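Tivau two-finger gripper and chore module

Posted in September by Trinidad Salazar, Vatgate product pages

The Tivau is a two-finger parallel gripper for light domestic and shop-floor handling. It is sold on its own, for fitting to an arm you already have, or with the chore module, a software package that covers picking up, sorting and placing a fixed range of everyday objects. This page sets out what the module can do at present, what it can't, and what you will need before you order.

We are asked most weeks whether a machine can do the housework yet. It can do parts of some jobs. The Tivau will clear a table of known objects into a bin or basket, provided the table is level, the light is steady and the objects are not piled up. It will not tidy a room. It has no idea where your things live unless somebody has set that up beforehand, and it does not open drawers or cupboards.

The module ships with 19 object types. Most are easy: cups, cartons, folded cloths, tins, brushes. Three are listed as provisional, which means they work on our bench but we do not promise a success rate at yours. Those are clothes hangers, spectacles and loose charging cables. All three are thin, lie close to the surface and leave very little to get hold of.

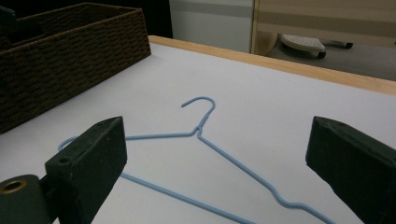
Wire hanger lying flat, fingers open, basket at the back of the table.

Hangers are worth a closer look if you run a laundry, a hire shop or a clothing stockroom. A person picks one up without thinking, usually by the hook or the neck. The gripper has to choose a point, come down close to the table without pressing into it, and close on a piece of wire. The neck is the preferred point because the hanger swings less when it is lifted there. If the neck is blocked, the module tries a shoulder arm, and the lift is slower.

Getting a hanger off a table is one job. Putting it on a rail is another, and the module does not do it. Nor does it put a shirt on a hanger. Daiane Brandão, who runs our trials, has both tasks on her list for the next release but has not given a date, and we would advise against buying the present version in the hope of them.

Tangled hangers are also outside the range. If two are hooked together, the module will normally treat them as one unknown object, leave them alone and raise a flag for the operator. Clear the flag by separating them by hand and pressing resume.

What you need

An arm with a payload of at least 3 kg at the wrist, including the weight of the gripper. A clear work surface, matt if possible, as glossy tops confuse the depth reading. A fixed place for the bin or basket, which must be taught again if it is moved. Power and a wired network connection. Wireless control is not supported.

In the box

Gripper body, one pair of standard fingers, wrist plate, cable, bolts and a printed setup guide. The chore module is supplied as a licence key by email. Narrow fingers for flat objects are sold separately under the Suner name and fit without tools.

Setting up

Allow a morning. Fit the wrist plate, connect the cable, then run the five surface checks in the order given in the guide. If a check fails, the software stops and names the fault. The usual one is a table that is not level, and a folded card under a leg is enough to pass.

Safety

The Tivau is not a toy and should not be left running near children or pets. Keep hands away from the fingers while the arm is powered. Closing force is limited in software, but a limited force can still pinch.

Warranty and returns

The gripper is covered for three years. Finger pads are wear parts and are not included. Returns go to our service partner, Motaung, and must be booked first. Please remove the wrist plate before packing.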